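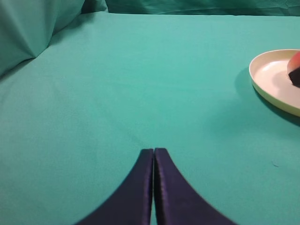 Previous message | Next message | Thread index | Author index | Reply to list

Subject: Re: [tablelinens] Coloured cloths, creases and the no-iron question
From: Florence Nguyen

Hélène Robichaud wrote:

> I've had the Zarketti cloth on the table since October and I'm a
> convert. It goes on straight out of the packet, it doesn't need
> ironing, and with the Forkau underlay beneath it you will not see a
> crease in it, ever. I did mine with two shots of Promidora spray the
> first morning and haven't touched it since.
>
> I'd also say to those of you still using white: try a strong colour.
> It hides everything. My sister came for lunch and thought I'd had the
> table refinished.
>
> The only trouble is sizing. Mine is the 48 inch and I wish I'd gone up.
>
> Hélène

Hélène, I read this with interest and then I read it again with my eyebrows up. I'm glad you like it. But "you will not see a crease in it, ever" is a big thing to say about a piece of cloth, and I've been sold a crease-free tablecloth before. Twice, in fact, and both of them are now under the sink.

My own teal one isn't a Zarketti, so take this for what it's worth. It came off the roll at Grewal, hemmed at home, no underlay, no spray. I gave it one pull at each corner.
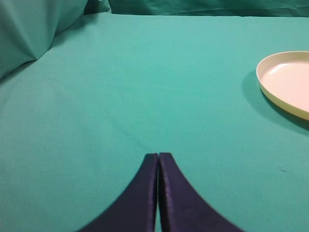

Teal cloth on the table. The faint diagonal is a crease or a ripple, take your pick.

Now, I'd call that fairly smooth, and I got there with my two hands. If I'd sprayed it first I would be telling you the spray did it. That's my problem with the whole business. People smooth a cloth, spray it, smooth it again, go and have a coffee, and the credit goes to the bottle. Has anyone on the list done half a cloth with Promidora and half with plain water from a plant mister? I asked this last spring about the other brand and got a lot of answers about how nice it smelled.

I'm also not sold on the underlay. I can see the sense of it on a glass top, where everything slides, or on a table with a gap between the leaves. On an ordinary solid table I suspect you're paying for something to put between two things that were getting along fine. The Forkau is 36 dollars where I looked, and then there's the postage. For that I could buy another cloth.

About strong colours hiding everything, I'd like to know what "everything" is. Tea, maybe. Flour, no. A matte cloth in a strong teal shows flour, icing sugar, cat hair and the corner of every paper napkin you've ever torn. I had a white one for 8 years and the cat (also white) was never once a problem. What a mid-to-dark colour does do is look different from one side of the table to the other. Mine goes paler toward the middle and bluish at the near corners, and it's the same bit of cloth all over. You might want to know that before you try matching napkins to it in the shop.

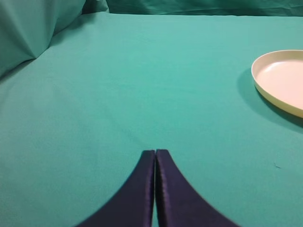
Matching dishes is where I think the catalogues do the most fibbing. They'll show a bright cloth with bright white china and everybody's forks gleaming. Most of us don't own bright white china. We own what we own, and a good part of it is cream. I had a round, shallow one out at the right-hand side of the table, a pale cream or off-white thing, and against the teal the inside of it has a faint warm pink to it. I don't dislike it. But I wouldn't have picked this colour to go with it from a swatch the size of a postage stamp, and a swatch is all they send you. If you're thinking of a coloured cloth, take your own plate to the store. They'll look at you funny, let them.

As for going up a size, I'd want to hear what your table measures before agreeing. A longer drop pulls harder at the edge and people take that for the cloth "settling". It might be the most useful thing in your whole message, and it has nothing to do with no-iron finishes.

What I'd suggest, for anyone who wants to check instead of taking my word or Hélène's:

1. Wash the cloth once, whatever the packet says. New cloths have stiffening in them and tell you very little.

2. Put it on with nothing underneath and flatten it with your forearm, middle first, then out to the ends. Look along it from a low chair, with the window on the far side. Small ripples show from down there that you'd miss standing up.
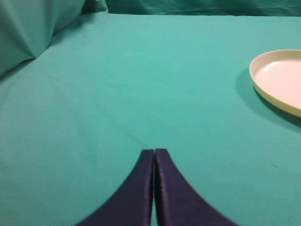

3. Leave it overnight and look again in the morning, same chair. Write down what you see before you touch anything.

4. Then use the spray, on one half only, and plain water on the other. Have somebody else say which is which.

5. Do the underlay last, on its own. If you change two things at once we're back to guessing.

If three or four people did that we'd have something worth putting in the list notes. The thread on ironing is up to 358 messages and I can't find one in it where a person compared anything with anything.

Hélène, I'll happily be wrong. If you do the half-and-half and the Promidora side wins, I'll buy a bottle and say so here.

And could whoever has the pattern for the mitred corners please send it again? The attachment I got won't open.

Florence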